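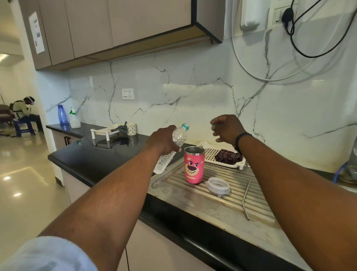
2023-05-01
By the Grerside Weekender

I have wanted to see the old county jail at Devemberg ever since it opened to visitors in February, and on Saturday I finally drove over for the open day. Admission was 5 dollars, and the line went clear past the Gallardo bakery (I did not mind, the rolls are wonderful).

Our tour began in the booking hall, where the ledgers from the Trendus bootlegging gang are laid out under glass. There are 364 names in the main one, all in the same patient handwriting – the clerk must have had a wrist of iron! Two of the gang's drivers were held upstairs before the trial, and you can stand in the cell, though I wouldn't stay long. It is a very narrow room.
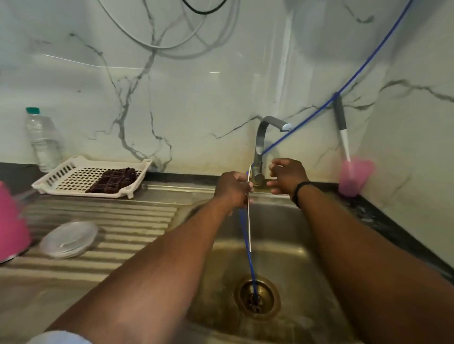
A blue cable running down into the drain of a kitchen sink.

After that we crossed the yard to the courtroom, which I liked best of all. The guide told us 400 people tried to squeeze in for the verdict, and that the windows were opened so the crowd on the lawn could hear it read.

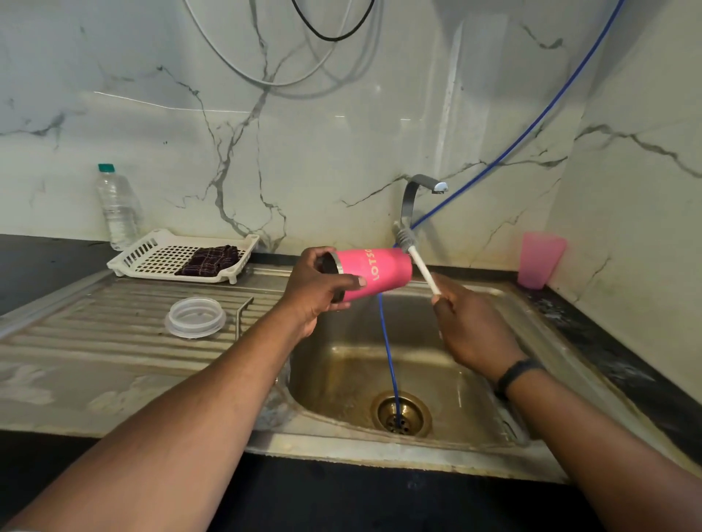
The jury took 2 days, by the way, and slept at the hotel across the street, which is a shoe store now. I'd have happily listened for another hour, but the next group was waiting. Wear flat shoes – the stairs are steep and the handrail stops halfway.

27 shares | 3 comments

My grandfather used to deliver milk to that jail. Lovely write-up.

Is there parking close by?

Yes, behind the courthouse, but it fills up early.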